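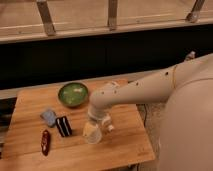 ## 3.2 Bowl shape and recorded portions

The diaries were kept for eight weeks by 56 households, split between the towns of Tawhiri and Kenness. They gave us 3859 entries in all. We left out entries with no weight, entries for meals eaten away from home, and entries where two people had shared one dish. This left 2948 for the analysis in this section.

Each entry has two values for the same meal. The first is the weight of the food, taken on a Tromex kitchen scale before eating. The second is the person's own estimate, written down the following morning without looking back at the first. The gap between the two is what we call the recall error. A positive error means that the person remembered a larger meal than the one on the scale.

Recall error differed by dish. Meals served on flat plates were remembered fairly well, and the errors fell evenly on both sides of zero. Meals served in deep bowls were more often remembered as smaller than they had been. This was strongest for soups and stews, and weaker for breakfast cereals, which many households measured out with the same cup each day.

Shallow bowls were harder to place. We had first grouped them with the deep bowls, following the coding sheet drawn up by Tokgöz for the pilot. Tanui, who coded the Kenness diaries, argued that a wide, low bowl is filled and judged much like a plate, and the errors bear this out. We therefore coded shallow bowls as a group of their own. A bowl went into this group if its width was clearly greater than its depth and its sides did not rise steeply. The round green bowl on the plank table in Figure 4 is of the shallow type. Colour was noted on the coding sheet but was not used in sorting.

The two coders worked apart and then compared their sheets. Most disagreements were over pasta dishes with a broad flat rim and a sunken middle, and these were settled by discussion. A few were never settled and are listed as "other" in the tables.

Rim colour deserves a short note. Earlier work on plates has suggested that a strong contrast between rim and centre changes how full a dish looks. We found no steady pattern of this kind – the errors for bowls with a darker rim were close to those for plain bowls in both towns. There were few dark-rimmed bowls in the Tawhiri homes, however, and we would not rest much on this result.

Diaries were entered twice in Soltov and checked for mismatches. Where the two versions differed, the paper diary was taken as correct. Second helpings were entered as separate lines and added to the first before the error was worked out, except where the person had given only one estimate for the whole meal. Those cases are treated in Section 3.3.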